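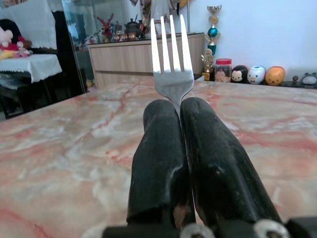
I have eaten with bad forks for most of my adult life. The drawer was a mix of college leftovers, a few my aunt gave me, and one that I'm pretty sure came home from an office potluck. So when I finally ordered a whole matching set, the Skanon stainless in the 20-piece box, I was way more excited than a person should be about flatware!

Quick rundown for anybody comparison shopping. The box gets you four place settings, so dinner fork, salad fork, knife, soup spoon and teaspoon for each. I paid $40 for mine in February. I was going back and forth between this and the Gillura set, which is prettier in the photos (skinny handles, very fancy restaurant), but my friend Deirdre McGrath has the Gillura and I've eaten at her place enough to know those handles dig into your hand when you're cutting anything tougher than a pancake.

The forks are the reason to buy this. Four tines, nice and shiny, and long enough to hold on to spaghetti. The head has a good curve to it, so you can scoop rice or peas without chasing them all over the plate. I tried bending one against the counter the way my dad used to do in stores (sorry, every store) and it didn't budge. They've got some weight to them too, and I like that, though my husband Liam thinks they're heavy and keeps reaching for the old ones I haven't thrown out yet.

Spoons, also great. The soup spoon is big. If you have little kids they'll use the teaspoon for everything, and that's fine, the teaspoon is a good size for cereal.

Now the knives. Meh. They'll do chicken and they'll spread butter, but on a pork chop I was sawing away like I was building a deck. The edge is so shallow it's mostly decoration. We pull out the steak knives for anything serious, same as before. For the money I'm not mad, but I'd have gladly taken a plainer box and a better knife.

Dishwasher report: we run ours every night, with everything in the basket handles down. The shine has held up really well. I did get cloudy water spots on the forks the first week (our water is terrible), and switching to a rinse aid mostly took care of it. If I'm having people over I still go over them with a dish towel. There are fine scratches on the backs of the spoons already, the kind you only see when you tilt them under a lamp. My mother would care. I don't.

One gripe with the packaging. Each piece comes in its own little plastic sleeve with a sticker, and the sticker leaves gunk behind on the handle. Cooking oil on a paper towel gets it off, then dish soap. Plan on doing that before you need the forks for dinner, unlike me, with six people in the living room and the lasagna getting cold.

Also, you can't buy single pieces. I looked! If a fork goes in the trash with the pizza crusts, you're buying another whole box. Mulcahy sells theirs one at a time, so if your household loses silverware like mine does, maybe look there first.

Four stars out of five. Would be four and a half with a real knife. I'm getting a second box so we have enough for Thanksgiving.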